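Misalley Clothing Store - progress report to the Roussel Fund
2022-04-03

Short one this time, sorry, we are mid-move and the phone line is still at the old address. Proper accounts follow with the year end papers.

Where we are. Grant spent so far is £2,000, all of it on shelving, bins and the van hire. The rest is committed but not invoiced. Back room at Misalley cleared and painted in March, floor done the week after. Shelves up on three walls. Fourth wall has the damp patch and we are leaving it alone until the landlord has been - chased twice, will chase again.

Donations. 600 items in since the last report, mostly from the Stisov collection point, less from Vikik than we hoped. Vikik only opens mornings now and people turn up with bags when it's shut. We have asked for a second morning key holder. 200 items gone out to families so far, nearly all childrens and school wear. Adult stuff moves slower and is most of what is sitting in the bins.
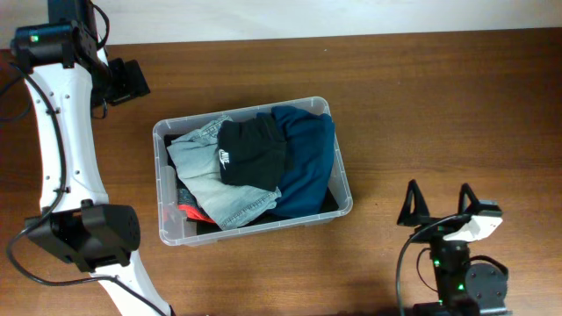
Sorting is the bit that is behind. Plan was every bin to hold one size and one type by the end of March, and we are not there. Bags get tipped into whatever is nearest so the van can go back, and then it all needs doing twice. You get denim in with a black Nike top or whatever it is folded up, something teal bunched over the rim, a bit of red-orange right down in the corner that you'd never find if a family asked for it. The clear bins do help, you can see a fair amount through the sides without taking everything out, and we would buy the same again. Labels are printed but not stuck on - size on the short end, type on the long side, so they read whichever way the bin goes on the shelf.

Changes to the plan. We want to move the £600 set aside for the rail and hangers over to more bins and lids. Hanging takes up too much of the room and coats are the only thing that really needs it. Please could you confirm this is OK in writing, our agreement says any switch over £200 needs your say so.

Not started: the leaflet, the opening hours sign, the swap morning at Stisov. Swap morning will probaly be after the school holidays.

Next 4 weeks - finish sorting the adult bins, labels on, get the damp looked at, first proper stock list. Will send the list when its typed up.

Receipts attached for shelving and van. Bin receipt to follow, it is in a box somewhere.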